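Storage Notes: Clear Containers and Wire Baskets

The pantry section of the Karano catalog was revised in May, and several readers have asked how the large clear food containers should be grouped on open shelving. The short answer is one shallow wire basket per size class, lids on, labels facing out.

A rectangular container with rounded corners loses a little usable width at each end, so measure at the lid rim, where the body is widest. The Doria large size holds 4000 ml to the rim. Fill it to the shoulder and no higher if the contents are powdered — flour packs into the lid channel and the seal suffers.

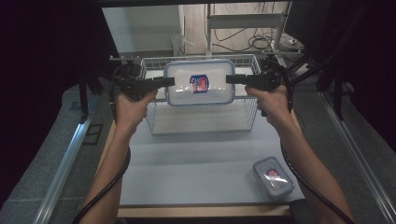
Lower the container level and set it down flat. A corner that goes in first can catch in the mesh, and on thin wire the grid will bend before the plastic does. Leave 22 mm between the container and the basket wall for fingers.

Empty containers should be stored closed only when fully dry. Otherwise leave the lid off overnight.

Wire baskets need wiping at the welds, where crumbs collect. Warm water and a soft brush are enough; abrasive pads cut through white coating. The Bekik shallow basket is listed under part 1187, and replacement lids for the Doria line are on the following page.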